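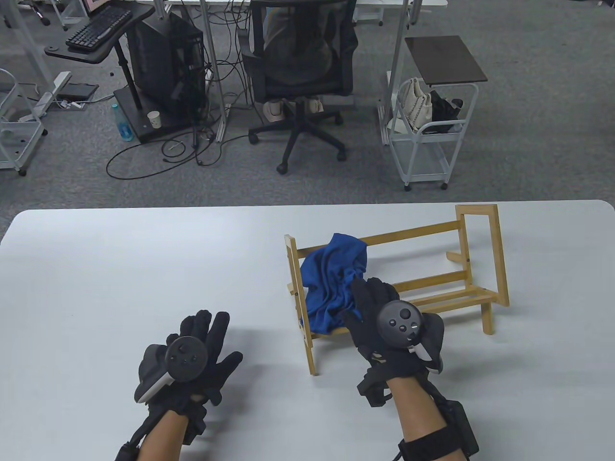

Okay, so this is the gallery page I promised everybody who asked where the equipment money went (and where the rest of it is going to go). I've been doing the planning for our hand-tracking setup at Emstead since January, and most of what I've learned is that the headline purchase is the easy part. The small stuff eats you alive! Take the wrists: black straps, a cable, and a little box-shaped module on the inner side of the right one, and every piece like that wants its own row on the sheet. My first draft had a single row called "gloves and controllers" and I was very pleased with it. Po-yen Chou read it over lunch and handed it back with a list of questions longer than the draft. The total I'm working to now is $884 for this round, accessories only, with the big items on a separate order.

A few choices I'd make the same way again, in case you're pricing a station of your own:

- **Table first.** I wanted to save on furniture and got talked out of it. A big white top with rounded corners gives you room for both forearms plus whatever you're working on, and I've stopped bumping my elbows on things. If you're comparing tables, measure with your arms out in front of you and don't trust the catalog pictures.
- **Buy the props at the same time.** The light wooden rack and the blue cloth were nearly free next to everything else, so of course I forgot to budget for them. Get spares of both. A rack with a screw working loose will hold up your whole afternoon, and the replacement is never the same size as the one you had.
- **Gloves are consumables.** Black fabric ones, worn under the controllers. I'm ordering 30 pairs and I fully expect somebody to tell me that's too many. We share them, we wash them, they shrink - it adds up. 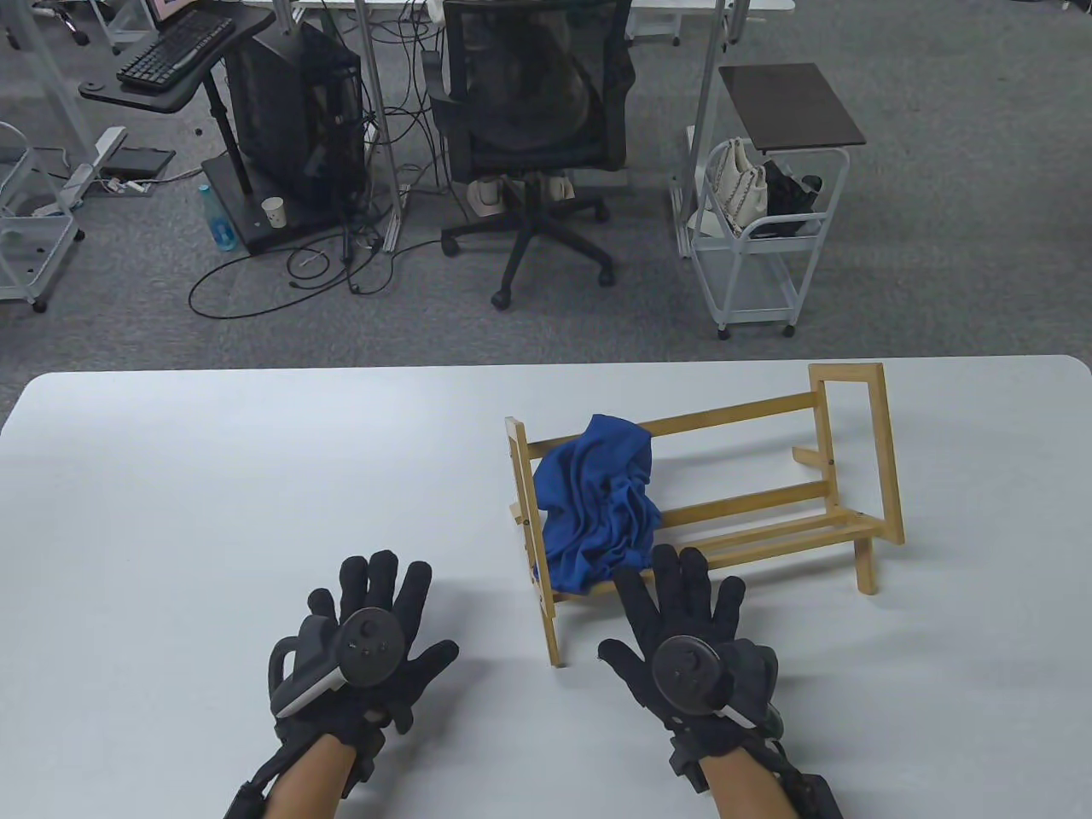
## Quotes I'm still sitting on

I asked Irkex and Coetzee for the same list of parts and got back two documents that can't be compared line by line, so I spent an evening with a highlighter. Irkex bundles the straps and padded cuffs. Coetzee prices them one at a time but ships in 15 days, and that matters a lot when you've got people booked in. Rindeo only wanted to talk about a yearly service plan, and I'm not ready for that conversation until I know how many stations we're keeping.

Cable management is its own row now, in bold. One long black cable looping across gray carpet looks harmless until you roll an office chair over it. I've put in for floor covers and a couple of longer leads so the computer tower can move back from the walkway. If anyone has a floor cover they like that doesn't curl up at the ends, please write to me!

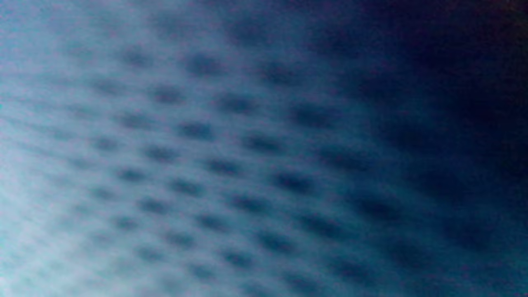 **Category: Close-ups / Surfaces**

Rows of dark ovals on pale blue, going off into the dark at one side. I like this one a lot, blur and all - it's my desktop background at the moment.

**Still to price, as of 14/06/2024**

- Second set of wrist straps, small size (the current ones go around my arm with plenty left over)
- Storage bins with lids, 21 of them, if Po-yen wins the argument about labeling everything
- Chair mat
- Spare controllers. I keep moving this one up and down the list and right now it's at the bottom, mostly out of cowardice about the number

I'll add to the page when the next delivery is unpacked. Prices in the sheet are before tax, and if you're borrowing my template, check the shipping column, there's a formula in there I broke and only half fixed.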